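Why do old things wear out?

Ever wonder why your favourite toy goes bald? It's called wear. Every hug rubs off a tiny bit of fluff — too small to see. Do it 500 times and you'll notice! Fur gets matted. Threads snap. Then a seam or the cloth rips and the stuffing pokes out.

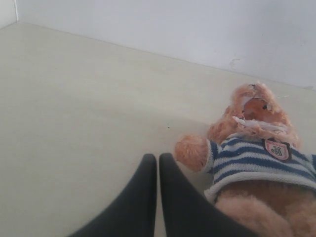
What about hard stuff?

Wears out too, just slower. Rubbing is called friction. Shoes on a path, a spoon in a bowl, your bum on a slide. Metal is tougher than wood, so it usally lasts longer.

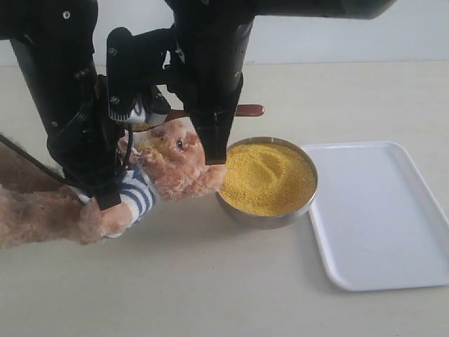 Water and sun help wear along. Wet wood swells up, then shrinks when it drys. Sunlight fades colours. Leave a red peg outside from April and check it in 12 weeks.

Try it! Rub an old sock on a brick 11 times. Hold it up to the light. Any thin bits?

By Thaís Araújo

Last updated: Aug 14, 2020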